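Research > Papers > Bimanual Manipulation > Section 4

4. Simulated evaluation

4.1 Task setup

All policies were compared on the stick-and-box task before any hardware time was booked. The simulator is the Staslow build used in Section 3, with two arms on a shared stand at one side of a table. The two movable objects are a short red stick and a small open box. A full trial asks one arm to steady the box while the other picks up the stick and lowers it inside. Neither arm is told in advance which role it has – the policy has to choose from the object positions.

Each trial starts from a randomized layout. The stick can be turned by any angle in the plane of the table, and the box can be shifted but never tipped. We collected 2760 scripted demonstrations for training and kept 600 layouts aside for testing. No test layout was used to pick settings. The time limit for one trial is 17 seconds of simulated time, after which the trial is marked as failed whatever the state of the objects.

4.2 Role assignment

The baseline (Bíró) uses a fixed rule: the arm closer to the stick always picks. Our method, Jidano, scores both assignments with a small network and keeps the better one for the whole trial. We also tried letting it switch roles partway through. Switching led to arms trading places over the table and running out the clock, and we dropped it early.

Most of the gain over the baseline came from layouts where the stick lay near the box. Under the fixed rule, both arms often needed the same space above the table, and the picking arm had to wait or take a long way around. Jidano tended to send one arm to the box first and hold the other off to the side until the space was clear. Figure 4 shows the two arms in such a layout, with the stick still on the table.

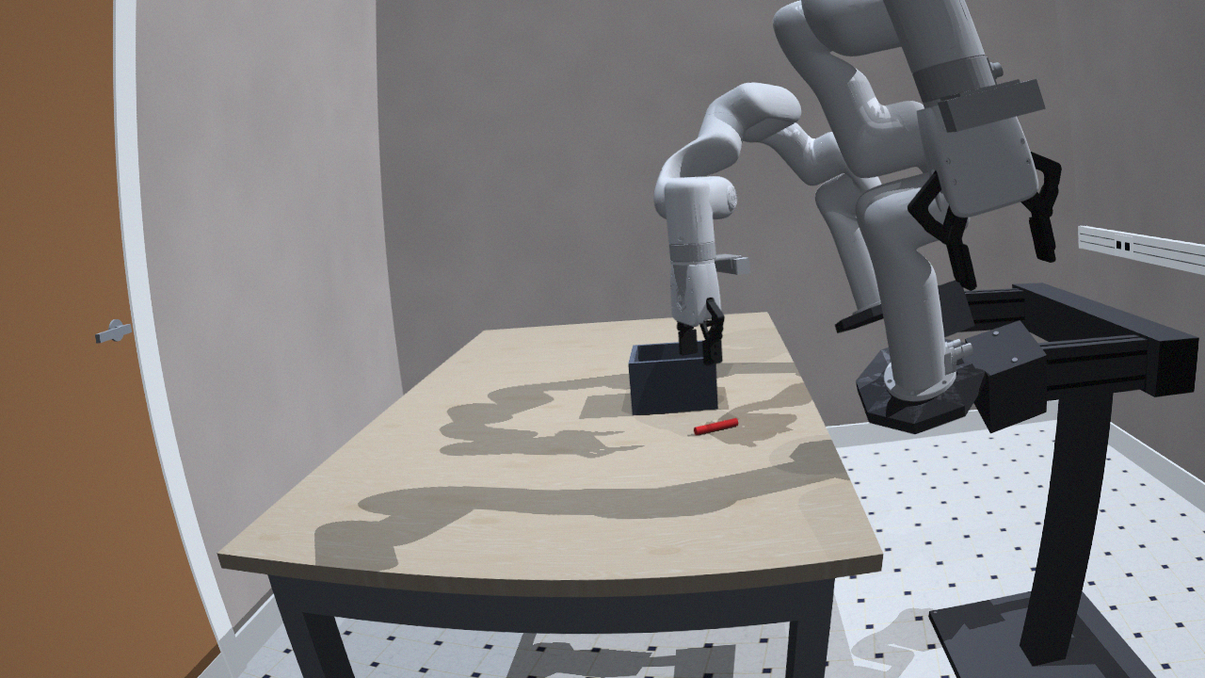
Figure 4. Simulated stick-and-box task. The far gripper is at the box; the near gripper is open and clear of the table.

4.3 Failure cases

We replayed the failed Jidano trials by hand. The largest group were poor grasps near the end of the stick, where it rotated in the fingers and caught on the rim of the box. A smaller group, 11 trials, came from the steadying arm pushing the box out of reach. We did not change the contact settings to hide either problem – the same values are used for every method in this paper.

Contact: Rozália Katona, Clumthorpe Robotics Group | Back to top
Shares: 17 | Comments: 0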